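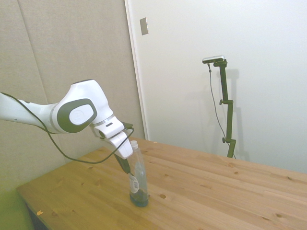
*Natolell 작업대. 흰색 팔의 집게 손가락이 투명 병 옆면에 닿은 상태. 오른쪽 뒤는 카메라 스탠드.*

**Natolell**(나토렐)은 공유 공방 Dornar에서 만든 탁상용 로봇 작업 셀이다. 나무 탁자 하나, 로봇 팔 하나, 카메라 둘. 주로 가정용 플라스틱 병을 집고 세우고 눕히는 작업에 쓴다. 제어와 기록은 같은 공방에서 만든 소프트웨어 Peveo가 맡는다.

제품이 아니다. 파는 곳 없음. 도면과 설정 파일만 공방 공유 폴더에 있고, 같은 걸 집에서 만든 사람이 몇 있는 정도.

## 개요

- 분류: 탁상용 조작 셀, 자작
- 제작지: Dornar 공유 공방 (Ritchie 동)
- 소프트웨어: Peveo
- 작업면: 목재 널판, 밝은색
- 탁자 높이: 639 mm
- 카메라: 외부 고정 하나, 손목 하나
- 대상물: 병, 통, 뚜껑 있는 용기류
- 현재 상태: 운용 중, 수시로 고침

## 이름

처음엔 그냥 "병 탁자"라고 불렸다. Natolell이라는 이름은 설정 파일의 폴더명에서 왔고, 폴더명의 유래는 기록이 없다. 공방 게시판에는 지금도 "병 탁자"로 예약하는 사람이 많다. 둘 다 같은 것. 표기는 나토렐, 나톨렐 둘 다 쓰이는데 이 문서는 나토렐로 통일.

Ritchie는 공방이 있는 구역 이름이다. 초기 문서에서 "Ritchie 셀"이라고 적힌 것도 이 작업대를 가리킨다. 나중에 같은 구역에 납땜용 셀이 하나 더 생기면서 헷갈린다는 말이 나와서 안 쓰게 됬다.

## 제작 배경

분리배출용 병을 자동으로 정리해 보자는 얘기에서 출발. 원래 계획은 컨베이어였다. 벨트 폭, 모터, 소음 문제로 접었고 남은 건 팔 하나와 탁자. 그래서 범위를 줄였다. 병 하나를 탁자에 놓고, 집고, 옮기고, 내려놓기. 여기까지만.

병을 고른 이유는 단순하다. 구하기 쉽고 떨어뜨려도 안 깨진다. 대신 투명해서 인식이 어렵다. 이건 만들면서 알게 된 부분으로, 초기 계획서에는 투명체 얘기가 한 줄도 없다.

컨베이어 때 사 둔 부품은 대부분 다른 작업으로 넘어갔다. 프로파일 일부는 공방 선반이 되었다.

## 구조

### 탁자

긴 널판을 이어 붙인 상판. 색이 밝고 옹이가 군데군데 있다. 표면 마감은 얇게 한 번만. 두껍게 올리면 조명이 반사되어 손목 카메라 영상이 하얗게 뜬다.

옹이는 의외로 문제였다. 초기 인식 모델이 둥근 옹이를 병뚜껑으로 잡는 일이 있었음. 흰 천을 깔자는 의견이 있었으나 병을 밀 때 천이 따라 밀려서 폐기. 결국 옹이가 보이는 빈 탁자 사진을 학습에 넣는 쪽으로 갔다. 200장이 넘는 빈 탁자 사진이 들어갔고 그 뒤로 오검출이 많이 줄었다.

높이 639 mm는 계산한 값이 아니다. 기존 다리를 잘라 쓴 결과. 앉아서 작업하면 조금 낮고 서서 하면 많이 낮다. 집에서 만들 때는 굳이 맞출 필요 없음. 다만 팔 원점과 상판 사이의 상대 높이는 설정 파일에 다시 넣어야 한다.

### 팔

흰색 하우징의 다관절 팔. 탁자 한쪽에서 안쪽으로 뻗는 배치다. 관절 순서와 한계각은 설정 파일 `arm.yaml` 참고.

배치를 두고 말이 좀 있었다. 뒤쪽 벽에 붙이자는 안, 탁자 한가운데 세우자는 안. 가운데 두면 도달 범위는 좋은데 사람이 병을 놓을 자리가 안 나온다. 측면 배치로 정해졌고 이후 바꾼 적 없음. 반대편 끝은 팔이 낮은 자세로 닿기 어려워서 실제로는 탁자의 절반 남짓만 쓴다.

### 집게

짙은 회색 손가락. 비스듬히 내려와 병 옆면을 누르는 식으로 접근한다. 수직으로 내려오면 뚜껑과 부딪힌다. 병이 서 있을 때는 옆에서, 누워 있을 때는 위에서. 이 두 가지 접근이 기본이고 나머지는 전부 변형.

미는 힘이 세면 빈 병은 그냥 넘어간다. 얇은 병은 찌그러진다. 힘 제한값은 병 종류별로 따로 두는 게 원칙인데, 현장에서는 귀찮아서 제일 약한 값 하나로 돌리는 경우가 많다. 그러면 무게 있는 병에서 미끄러진다.

### 배선

검은 케이블이 팔을 따라 밖으로 지나간다. 내장 배선 아님. 관절 아래에서 길게 늘어졌다가 손목 쪽으로 다시 올라가는 모양.

여유 길이가 늘 논란이다. 짧으면 손목을 돌릴 때 당기고, 길면 탁자 가까이 처져서 병을 건드릴 수 있다. 묶는 위치를 여러 번 바꿨고, 지금은 여유를 두는 쪽. 낮은 자세로 접근할 때는 케이블이 병 앞을 지나지 않는 경로를 고르게 해 놓았다. 완전하지는 않다.

점검 순서:

1. 팔을 홈 자세로.
2. 손목을 양쪽 끝까지 천천히 회전.
3. 케이블이 당기는지 손으로 확인. 전원은 켠 채로 하지 말 것.
4. 가장 낮은 작업 자세에서 상판과의 틈 확인.
5. 타이 헐거우면 교체.

3번은 2번에서 멈춘 자세 그대로 전원을 내리고 한다. 4번 전에 다시 켠다. 초기 문서에는 이게 빠져 있음.

### 카메라

외부 카메라는 올리브색 스탠드 맨 위에 가로로 달려 있다. 얇고 작은 센서 카메라. 스탠드는 탁자 뒤편, 흰 벽 앞. 마디마다 클램프로 각도를 잡는 구조라 조정은 편한데 시간이 지나면 조금씩 돌아간다. 나사를 세게 조여도 마찬가지. 그래서 시작 전에 보정판을 한 번 비춰 본다.

손목 카메라는 가까이서 본다. 병의 방향, 뚜껑 위치, 라벨 유무를 여기서 판단. 초점이 약간 무르고 잔글씨는 잘 안 읽힌다. 글자 인식은 한 번 시도하고 포기한 상태다.

두 카메라의 시각 동기화는 Peveo가 한다. 하드웨어 동기 신호는 없음. 움직임이 빠르면 어긋남이 눈에 보이고, 그래서 기록용 주행은 속도를 낮춰서 한다.

## 작동 방식

한 번의 작업은 대략 이런 흐름.

- 외부 영상으로 병 위치 추정
- 팔 접근, 손목 영상으로 전환
- 병이 서 있는지 누워 있는지 판정
- 접근 방향 선택
- 접촉, 집기
- 이동 후 내려놓기
- 결과를 사람이 표시 (성공/실패/애매)

"애매"가 따로 있는 이유: 내려놓은 뒤 병이 흔들리다 서는 경우가 꽤 있다. 성공으로 넣자는 쪽과 아니라는 쪽이 갈려서 칸을 하나 더 만들었다. 집계할 때는 실패로 친다.

접촉 판정은 관절 전류로 한다. 별도 촉각 센서 없음. 가벼운 병은 닿아도 전류가 거의 안 변해서, 이때는 외부 영상의 병 움직임을 같이 본다.

## 대상물

주로 투명 플라스틱 병. 흰 뚜껑이 달린 것이 많다. 뚜껑은 인식의 기준점으로 쓰인다. 몸통이 투명하면 뒤의 나뭇결이 그대로 비쳐서 윤곽을 잡기 힘들고, 불투명한 뚜껑은 그나마 안정적으로 잡힌다.
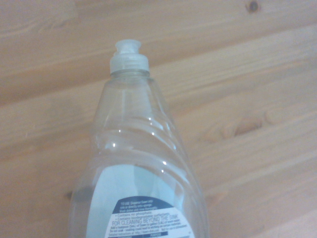
*누워 있는 투명 주방세제 병. 손목 카메라 영상. 어깨의 물결 모양 굴곡과 남색 띠가 있는 연한 파란색 라벨이 보인다.*

주방세제 병은 까다로운 축이다. 어깨가 넓고 물결처럼 굴곡이 져 있어서 손가락이 닿는 면이 일정하지 않다. 굴곡마다 작은 반사점이 생기는 것도 골치. 인식 모델이 반사점을 모서리로 착각하면 폭을 좁게 추정한다.

라벨은 도움이 된다. 투명한 몸통에서 색이 있는 면은 라벨뿐이라, 길이 방향을 잡을 때 뚜껑과 라벨을 잇는 선을 쓴다. 위 병은 뒷면 라벨이 비치는 쪽으로 "FOR CLEANING BEYOND THE SINK"라는 대문자 줄은 읽히고, 그 밑의 잔글씨는 흐리다. Dawn 병 사용법 문구. 인식에는 글자 내용을 쓰지 않고 색 면적만 쓴다.

액체가 든 병은 또 다르다. 바닥에 조금만 남아 있어도 무게중심이 내려가서 세우기는 쉬워진다. 대신 눕혀 놓으면 액체가 움직이면서 병이 구른다. 색 있는 액체는 병 아래쪽 윤곽을 잡는 데 쓸 만함. 뚜껑은 반드시 잠그고 올릴 것. 나무 상판이라 세제가 스미면 얼룩이 남는다.

### 대상물별 메모

| 종류 | 인식 | 집기 | 비고 |
|---|---|---|---|
| 작은 투명 병, 세움 | 보통 | 쉬움 | 빈 병은 잘 넘어짐 |
| 작은 투명 병, 눕힘 | 어려움 | 보통 | 구름 주의 |
| 세제 병, 세움 | 보통 | 보통 | 목 아래를 잡을 것 |
| 세제 병, 눕힘 | 보통 | 어려움 | 굴곡면에서 미끄러짐 |
| 불투명 통 | 쉬움 | 쉬움 | 시험용으로만 |

## Peveo

기록과 재생을 맡는 프로그램. 처음에는 영상 저장만 했다. 이후 관절값 기록, 시각 맞추기, 결과 표시 기능이 순서 없이 붙었다. 화면이 복잡하다는 불만이 꾸준하다.

저장 단위는 "회차"다. 한 회차에 영상 둘, 관절값 하나, 메모 하나. 메모는 자유 형식이라 검색이 잘 안된다. "미끌", "미끄러짐", "슬립"이 다 섞여 있음. 태그로 바꾸자는 제안은 있으나 옛 회차를 옮길 사람이 없어 보류.

알려진 문제:

- 손목 카메라를 뺐다 꽂으면 순서가 바뀌는 일이 있다. 영상 두 개가 서로 바뀌어 저장됨.
- 회차 이름에 한글이 들어가면 내보내기 실패.
- 정지 버튼이 화면 맨 아래. 창을 줄이면 안 보인다. 물리 정지 버튼을 쓸 것.
- 디스크가 차도 경고가 없다.

## 시험 결과

공방에서 집계한 것은 한 묶음뿐이다. 10월에 세운 병만 대상으로 313회 시도, 273회 성공. "애매"는 전부 실패에 포함했다. 병은 여러 종류를 섞었고 종류별 비율은 안 적어 놨다. 그래서 다른 셀과 비교하는 용도로는 못 쓴다.

실패 원인으로 메모에 자주 나오는 것은 접근 중 병을 넘어뜨린 경우, 그다음이 위치 추정 오차. 케이블이 걸린 사례도 있다. 누운 병은 정식 집계가 없다. 체감으로는 훨씬 나쁘다는 게 공방 게시판의 대체적인 의견.

조명도 변수다. 오후에는 벽 쪽이 밝게 날아가고 스탠드 그림자가 벽에 진다. 그림자를 물체로 잡은 적은 아직 보고되지 않았지만 윤곽 검출을 쓰는 모드에서는 주의.

## 집에서 만들 때

가정용 변형은 대개 팔이 더 작다. 그 외 차이:

- 탁자는 아무거나. 흔들리지만 않으면 됨. 책상용 얇은 상판은 클램프 자리가 휜다.
- 외부 카메라는 벽걸이보다 스탠드가 낫다. 위치를 계속 바꾸게 된다.
- 뒤에 무늬 있는 커튼이 있으면 가릴 것. 공방은 베이지색 천 패널과 흰 벽이라 배경이 조용한 편이다.
- 병은 헹궈서 말린 뒤 사용.
- 정지 버튼은 앉은 자리에서 손이 닿는 곳에. 이건 생략하면 않된다.
- 아이나 고양이가 들어오는 방이면 문을 닫고 돌린다.

비용은 팔 값이 거의 전부라 따로 표를 두지 않는다. 팔이 이미 있으면 나머지는 주말 이틀 작업. 보정에서 하루 더 쓰는 사람이 많다.

보정이 안 맞을 때 먼저 볼 것은 스탠드 클램프, 그다음이 팔 원점. 소프트웨어부터 건드리는 경우가 많은데 보통은 클램프다.

## 미해결 사항

- 투명 병 깊이값. 센서가 병을 뚫고 탁자를 재 버린다. 라벨이나 뚜껑 쪽 값을 가져다 쓰는 임시 방편으로 버티는 중.
- 누운 병 세우기. 두 번에 나눠 집는 방식이 시험 단계.
- 케이블 가이드. 출력물로 한 번 만들었는데 관절 회전 범위가 줄어서 뺐다.
- 뚜껑 열기. 요청은 많고 진행은 없음.

## 같이 보기

- Dornar 공방 예약 규칙
- Peveo 회차 형식
- Ritchie 납땜 셀
- 투명 물체 인식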